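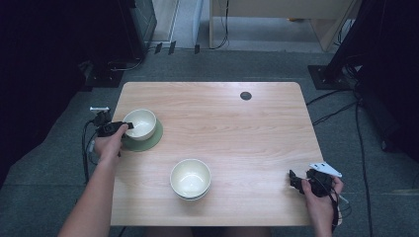

Danica Danko wrote to us in February that she had eaten breakfast at the same table for 10 years and only noticed how much she disliked it when she bought new bowls. We get a fair few letters like that.

Hultness sells tables and the plain tableware that goes on them. We started with a single model, the Groningate, a rectangular table with rounded corners and a pale wood-grain top. It is still the one most people ask for. You can have it with a small round hole for cables near one edge, which is handy if the table is a desk until six o'clock and a dinner table afterwards.

The bowls came later. Our Drornura range is white or cream, with no pattern, and the bowls stack. We also sell round coasters in a few quiet colours, sage green among them – they are wide enough to show a little way past the foot of a bowl.

We have 46 tables on the floor at our showroom in Vaněk Yard, and most of them are laid. Move the bowls about, put a coaster under one and leave the next on the bare top, sit down, bring your own plates if you like. Staff will leave you alone unless you ask for something.
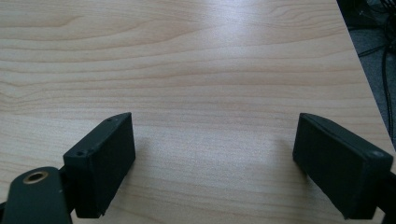
Can I choose the grain, Obadia Ogola asked us, or do I get whatever comes off the van? You can choose. Every top has its own run of lines, some straight and close together, some in wide curves, and they look different again under a window. Come in and pick one and we will put your name on it. If you order by post we send a photograph first, and you have 6 days to say no.

Delivery is free within 100 miles. We carry the table in, fit the legs and take the packaging away. Bowls and coasters go by ordinary parcel.

The showroom is closed on Mondays. We will also be shut on Tue 4 August for stocktaking – the phone will be answered as usual.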